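# The Untangling

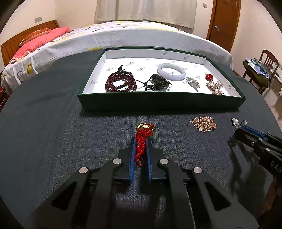
MALABANAN, February

Every household has one. It may be a cookie tin, a sock, a drawer that also holds batteries, or a shallow box with a green rim, but somewhere in the house is the place where jewelry goes to knit itself together. You put in two necklaces and a bracelet. You come back a year later to find a single object with the density of a walnut.

I own such a box. I had been avoiding it since the last time I moved, when I carried it up three flights and heard it shift its weight. It was my sister's wedding that finally got the lid off. I had promised to wear our grandmother's chain, and our grandmother's chain was in there, in the sense that an onion is in a stew.

The first rule, according to Evaristo Sala, is to get everything onto a cloth. He has repaired and restrung jewelry in a narrow shop behind the Larero arcade for long enough to have strong feelings about tablecloths. A bare table is a slide. A towel has loops that catch on prongs. What you want is something woven and flat in a color that none of your jewelry happens to be. A dark blue-gray is good. Gold shows up on it, silver shows up on it, and a pearl on it looks like a small moon with ambitions.

"White is for restaurants," he told me, and went back to his coffee.

I had called him hoping he would do the job for me. He said he would, for a fee, and then named the fee, and I discovered a sudden interest in learning a craft.

So: the cloth. You empty the box onto it slowly, and then you put the box at the back of the table, where it can serve as a wall. Things roll. Beads in particular roll with intent.

Next you sort, and this is where most people go wrong, because most people sort by value. They pull out the good pieces and shove the rest back. Sala sorts by behavior. Rings and earrings are solids; they can be lifted out and set down, and they'll stay where they were put. Chains are liquids. Cords are something else again, closer to hair. You take out the solids first, and you'd be surprised how much of the knot was only there because an earring post had gone through it like a skewer.

It took me one evening to get the solids out. I found a thin silver ring I had accused a former roommate of borrowing (I have since written to her, and she has since not replied). I found a pearl earring in a silver setting, just the one. The single earring is the natural state of the earring. Pairs are a temporary arrangement made in stores.

Then the cords. I have a red knotted one with a round gold-colored piece and a bit of green at the side, the kind of ornament that gets given at New Year by someone's aunt and is too cheerful to throw out and too large to wear. Mine had spent several years hugging everything near it. Braided cord doesn't tangle the way chain does. It clumps. Sala's advice is to leave its own knots strictly alone, since those are the ones somebody made on purpose, and to work only on the strands that have wandered. You roll the clump gently between your fingers until it relaxes. If it has a loop at one end, you hang it up afterward from a pushpin and let gravity do some of the work you are paying it for.

I will admit that I picked at an on-purpose knot. I picked at it for the length of a radio play. It was holding up the whole thing, as Sala had said it would be, and I put it back together badly and it now leans.

That leaves the chains, and nobody should start on the chains after dinner. Mine lay in a heap of rose-gold links and small sparkling stones that looked, under the lamp, like something a very glamorous bird might have coughed up. My instinct was to find an end and pull. Everyone's is. Pulling is how a snarl becomes a knot and how a knot becomes a trip to the narrow shop behind the arcade.

What you do is pat. You lay the heap flat and pat it outward with your fingertips, a little at a time, as if you were persuading pizza dough to be reasonable. Open any clasp you can find. When you reach a tight place, put two pins into the middle of it and ease them apart. A fine chain will give you a hair's width, and you take the hair's width and say thank you.

People use all sorts of things. Sala has heard of baby powder, olive oil, and a drop of dish soap. He doesn't mind the powder on a plain chain. The oil makes him put his cup down. Oil gets in behind stones and stays there collecting dust, and a customer of his once brought in a bracelet that smelled, in his words, like lunch. There is also a gadget, the Fosico, a sort of comb with a magnet, which I bought online and which is very good at picking up pins.

My notes say the rose-gold heap took 164 minutes, not counting the break for toast. I began on a Wednesday with daylight on the cloth and finished under the lamp with my reading glasses on top of my other glasses.

Grandmother's chain was in there, all of it. It is shorter than I remembered.

As for storage, Sala would like you to buy nothing. Close every clasp before you put a necklace away. Thread a fine chain through a drinking straw and fasten it to itself. Cords get their own envelope. The shallow box can stay, provided things lie in it side by side and you resist the urge to fill it to the rim.

I did buy one thing, a set of felt trays from Prirero, in gray. They fit the box with a finger's width to spare on one side, and I have already lost a bead down it.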